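Speaker notes, Gruvach workshop talk, 9 August 2025

Slot is 14 minutes including questions. Skip the backup slides unless someone asks about contact parameters.

Slide 1. Title. Say the topic once and move on: choosing which simulated demonstrations to keep when training a policy for thin objects on a counter.

Slide 2. Problem. Thin flat objects have little height for the fingers to work with. A small error in the downward direction puts the fingertips into the counter, and an error the other way closes them on air. Most demonstration sets contain many near-copies of the easy approach and few of the awkward ones. Training on everything weights the easy approach too heavily.

Slide 3. Method. Zasora scores each rollout on three terms: fingertip clearance at closing, wrist angle relative to the counter, and path length. We bin on those scores and cap each bin. The cap is the only parameter we tuned. Point out that success is a filter applied before scoring – it is not one of the terms.

Slide 4. Data. 2160 rollouts in Clastton, all in simulation. Pause on the table. The column on the far right is the count after capping, which people misread as the success count.

Slide 5. Result. The capped set trains a policy that matches the full set on the easy approaches and does better on the steep wrist angles. Nearly all of the remaining failures are early finger closing. Do not claim transfer to hardware. We have not run it.

Slide 6. Renders. Leave these up while explaining the clearance term.

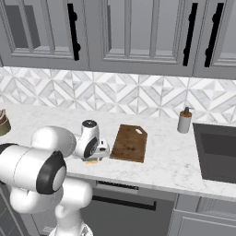
The kitchen in both renders is gray and white, and the object at the gripper is flat and tan.

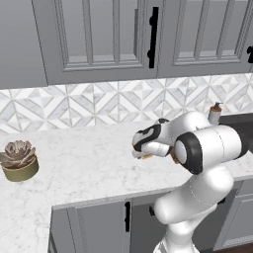

Clearance is measured from the lower fingertip to the counter plane at the first step where the close command is issued. We tried averaging over a window and it blurred the difference between bins. If asked about sensor noise: the score uses simulator state, so there is none. The policy itself only gets camera input and joint positions.

Slide 7. Limits. One arm model, one gripper, rigid objects only. The Pearce baseline was rerun with our camera placement, so its numbers differ from the earlier report – say this before someone else does.

Slide 8. Next. Same scoring with deformable sheets. The clearance term will need a new definition there. Repeat the bin cap value when going back to slide 3 for questions.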